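Testimonial for Keith Tawhiri - gate split and format

touchline_oka
The club has put out terms for the Keith Tawhiri testimonial. Oka against a Sallenley select side, two halves of 35 minutes, rolling substitutions. Ground limit is 2,848 under the current safety certificate. Adults 12 pounds, under-16s 3 pounds. Net receipts go to the player after policing and stewarding have been deducted. Has anyone seen how the deductions are worked out? The notice gives no figure.

PastuttonEnd
They are worked out the same way as a league fixture. The ground is graded by expected crowd, and the steward numbers follow from that. If they sell under half the tickets they can keep the far terrace shut and drop a grade.

touchline_oka
That assumes the grading is done on sales and not on capacity. For the cup tie in October it was done on capacity, and the terrace was staffed with no one on it.

leftbackunion
The cup tie was segregated. A testimonial isn't. Different form, different ratio.

PastuttonEnd
Correct. Unsegregated friendlies need fewer stewards per head. I would still like to see the sum written down before I buy two tickets.

hollins_g
Bigger problem is the format. Rolling subs and 35-minute halves is a kickabout. He played over 7 seasons at left back and never missed a pre-season. Give him a proper ninety with a registered referee.

leftbackunion
A registered referee is needed either way if it is sanctioned. The length of the halves is agreed between the clubs. Half the Sallenley side will be retired players and you won't get ninety minutes out of them.

hollins_g
Then pick current players.

leftbackunion
Current players are under contract and their clubs would want insurance cover for the day. That cost comes out of the same receipts. You would be taking money off him to make the match longer.

hollins_g
I don't accept that the cover costs that much. Tang had four contracted players in theirs and it still paid out.

PastuttonEnd
Tang had a shirt sponsor. We don't.

touchline_oka
Notice is now up on the supporters' page, with the deductions paragraph added. Copied below.

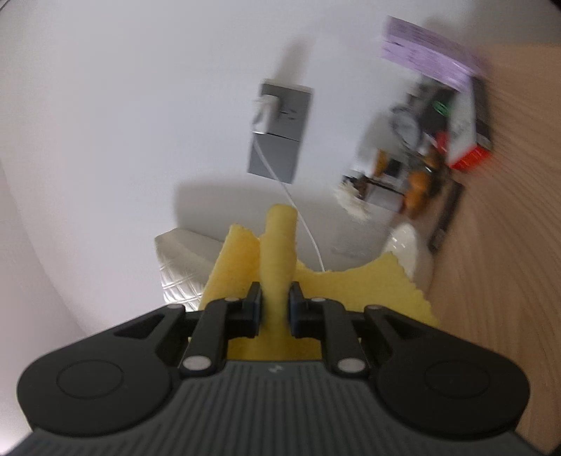 OKA, 18 Feb 2019 - The club confirms that costs for the Tawhiri testimonial will be charged at the unsegregated rate. The far terrace will open only if advance sales require it. Season tickets are not valid. Tickets are on sale from the club office and at the Pastutton turnstile on match days.

leftbackunion
Unsegregated rate, as I said.

hollins_g
Still 35 minutes each way, though.

touchline_oka
It is. I have asked the office whether extra time off the pitch for the presentation counts towards the stewards' hours. Will post the reply when I get one.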